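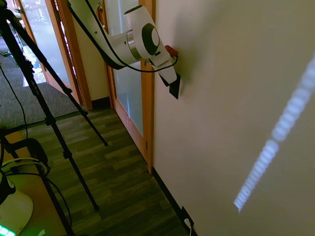

Moltutell

Moltutell is a method for teaching a robot arm to press, hold and slide small objects against upright surfaces such as walls, doors and panels. Developed by Ginette Chevalier and colleagues at the Somogyi laboratory. First report dated October 15, 2018. The name covers both the training procedure and the control software that came out of it; older notes use "Porkine" for the software alone.

Background

Most grasping work at the time was done on tabletops, where gravity keeps the object where it was put. On a wall it doesn't. Let go too early and the thing drops, push too hard and the arm trips its force limit and stops. Earlier methods needed a measured model of the wall, and had trouble when the wall was a few millimetres out, or painted, or slightly bowed.

Method

A person guides the arm by hand through the movement. Each run is stored with joint angles, motor currents and video from a fixed camera. The learned controller then predicts two things at every step: where the fingers should go next, and how hard they should be leaning on the surface when they get there. No separate force sensor at the wrist, contact force is estimated from the motor currents. This makes it cheap but noisy, see Limitations.

The training set had 1,079 guided runs, of which 678 were kept after the ones with slips or bumped cameras were thrown out. Data was collected in ordinary rooms and corridors with the lighting left alone, so glare and moving shadows are in teh recordings. Chevalier argued that this mattered more than the size of the set. Not everyone agreed.

Results

Tested on 11 surfaces not used in training. Painted plaster and wood did best. Glass was poor, mostly because the vision part misjudged the distance. The full test took around 2,000 trials, spread over several weeks. Removing the force prediction and keeping only the position made the arm either hover just off the wall or stall against it, which the authors took as the main finding.

Limitations

Current readings drift as the motors warm up, and the arm has to be re-zeroed between sessions. Soft objects are not handled well. Textured wallpaper was never tried. The camera must not move once a session has started, even a small knock spoils the estimate.

Later work

A revised version was released the following April, with faster re-zeroing and a seperate mode for sliding. Grulex, a group working on cleaning robots, took up the sliding mode for window frames and tiles but dropped the hand-guided part in favour of a joystick.

See also: Contact-rich manipulation; Force control; Learning from demonstration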